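Two arms, soft bags, grasp point jumps about once the wrist cameras join in

Posted by Danylo Kostiuk, Jul 26, 2018
Tagged: perception, hand-eye, planning, soft objects

Hi all, quick one hopefully. Two arms on a shared rail, walled cell, one fixed camera looking in plus a small camera on each wrist. Job is to pick up fabric bags and put them down flat, one per arm if possible, sometimes both arms on the same bag. Fixed camera finds the bags, planner (Fillden, the old branch, don't ask) gives each arm a pre-grasp, then the wrist camera is supposed to refine the grasp point on the way down.

With the fixed camera only it's boring and fine. Grasp lands a bit off but it lands.
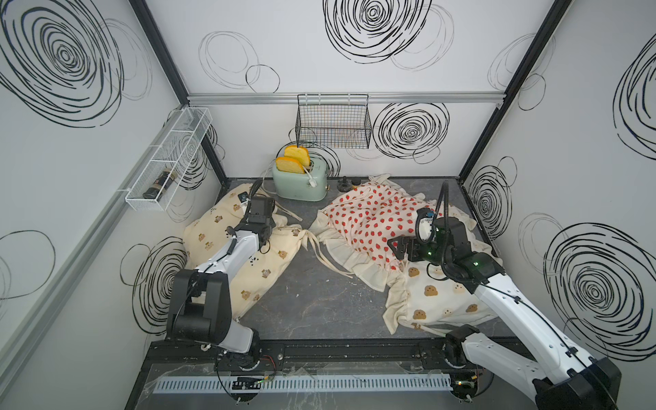

Both grippers down on the bags, bears on the left and strawberries on the right.

Switch the wrist refinement on and the target starts to wander. Always while the arm is moving, and worse the faster it goes. If I stop the arm dead and wait, the point settles and looks sensible. Start moving again, off it goes, up to 3 cm in the direction of travel. Which on a drawstring bag means I either miss the fold completley or press down on the middle and pinch nothing.

Setup, in case it matters:
wrist cameras at 30 fps, Dustila driver, default settings
joint states come in much faster than that
hand-eye calibration done twice, same answer both times near enough
segmentation is colour plus edges, nothing clever

Second problem, maybe related. Walls have scribbly black circles printed on them and from the wrist the segmentation sometimes grabs a bit of wall and calls it bag. Never happens from the fixed camera, there I mask the walls by hand. 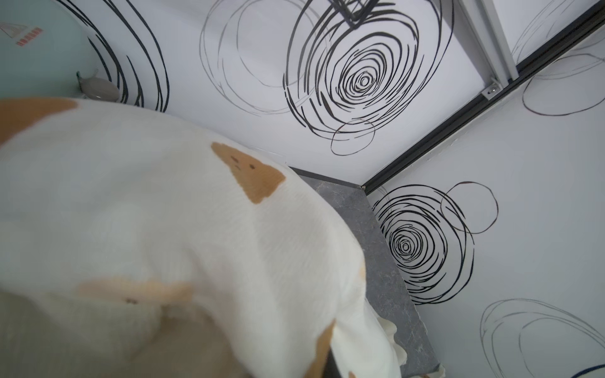 So I tried raising the edge threshold and that killed the wall blobs but it also lost the ruffles, and the ruffles are what I want to grab. Lowered it again. Tried averaging the target over the last few frames as well, smoother but now it's late AND wrong.

What would you look at first? Bored of redoing the calibration.

Fulvio Zanetti
Your calibration is off. Redo it with a bigger board and more poses, spread them out, don't do them all from above. Everyone thinks theirs is fine.

Comment from Danylo Kostiuk
Did it twice already as per post. And it's right when the arm is still.

Comment from Fulvio Zanetti
Ok missed that bit. Then probably not calibration. Check your cables aren't pulling the camera then, I've had that.

Vittoria Mazza (accepted)
Error in the direction of travel + grows with speed + goes away when stopped = time. You're putting an old picture together with a new arm pose.

What I think your code does: frame arrives, you ask for the wrist pose, you get the latest one, you project. But the frame was exposed a while before it reached you. Exposure, transfer, decode, your own segmentation. By then the hand has moved on and you're hanging the old pixels off the new hand.

Fix is dull:

1. Keep a short buffer of joint states with stamps. A second's worth is loads.
2. Stamp the frame when it's grabbed, in the driver, not in your callback. A lot of drivers stamp on arrival and call it capture time. Look at what yours does, don't trust the field name.
3. Look up the pose at the frame stamp, interpolating between the two nearest joint states.
4. Measure what's left over. Wave the wrist side to side over a fixed marker, log marker position from the camera and wrist position from the joints, slide one against the other until they line up. The shift is your delay. Subtract it. On our Marchetti cell it came out at 40 ms, yours will be something else so do measure it.

Do it per camera. Two "identical" wrist cameras on one hub can have different delays.

Drop the averaging till that's sorted. You were averaging a bias, it only hides it.

On the walls: you already know where they are in the robot base frame. Once the poses are right, project the wall planes into the wrist view and throw away everything that lies on them. No threshold needed. Give it a bit of margin but not so much that you lose a bag leaning on the wall. Do NOT bother with this step before the timing is fixed, your mask will slide about exactly like your target does.

Comment from Danylo Kostiuk
Oh. Yes it's latest pose. It's literally called with "latest". Going to go and be quiet for a bit.

Update, Danylo Kostiuk
Buffer is in, driver stamp moved to grab time. Did the waving test with both wrists and they do come out different, left is slower. Target now sits still on the fabric through the whole approach at half speed, full speed it still drifts a little near the end. Wall mask next. Left wrist close in on the bear cloth:
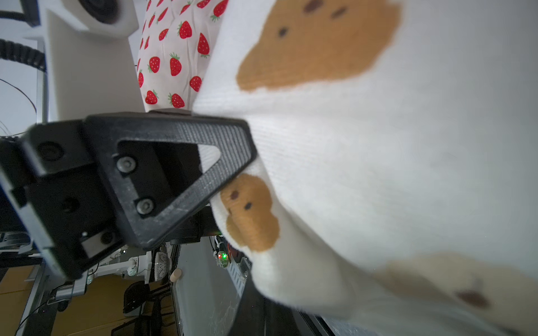
Do both wrist cameras need to be triggered at the same instant?

Only if you merge their frames before working out the pose. If each frame is looked up against its own arm at its own stamp they can run whenever they like, the results meet in the base frame afterwards.

Jennylyn Tiongson
Agree with Vittoria on the delay, adding something for the drift at the end that's left over.

When the hand gets close the fabric fills most of the view and your blob centre is no longer the bag centre, it's the centre of whichever part is showing. So the point creeps as you go down even with perfect timing. Looks like the same bug and isn't.

What we do in Culletti (our in-house grasp thing, nothing fancy): pick the grasp point once at pre-grasp height, store it in the base frame, then from there only allow small local corrections by matching a patch round the point. Below a set height ignore vision and go straight down till motor current rises. Cloth gives under the fingers so don't set the current limit as if you're touching a table, take it lower and check for the change over time instead of the absolute value.

Also cap the cloud size going into the matcher. We subsample to 2,000 points and see no difference in the result, and it cut the processing time to roughly a third. Less work per frame = less stale.

Comment from Loredana Rizzi
What about when both arms want the same bag? My planner deadlocks, each waits for the other to clear.

Comment from Jennylyn Tiongson
Give one arm priority and make it a fixed rule, first to reserve wins and the other retreats to its pre-grasp and replans. Put a timeout on the reservation too or you'll have it held by an arm that has faulted. Plan both in one go if your planner can manage it, mine takes too long.

Comment from Danylo Kostiuk
Freezing the point at pre-grasp sorted the last bit, thanks. Current limit needs work, it stops early on the thick folds. Also nicked the reservation idea. Three bits of fabric on the table now instead of two, overlapping, and the planner keeps them as seperate targets as long as I run the fixed camera pass again after each pick.

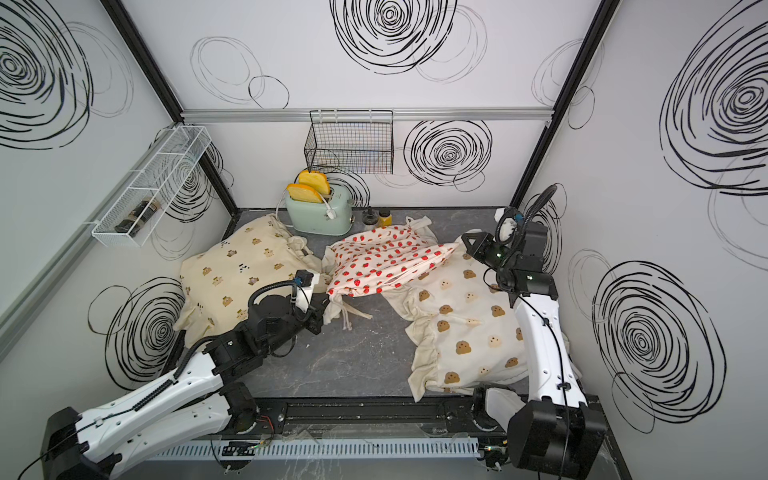 Left gripper at the drawstring end of the strawberry bag, right one held over the top edge of the big cloth.

Comment from Vittoria Mazza
Good. Re-do the delay measurement if you change resolution or exposure, it'll move. Same after a driver update.

Comment from Danylo Kostiuk
Will do. Marking yours as accepted, wish I could split it. Code for the waving test going up in September when I've tidied it, it's a mess.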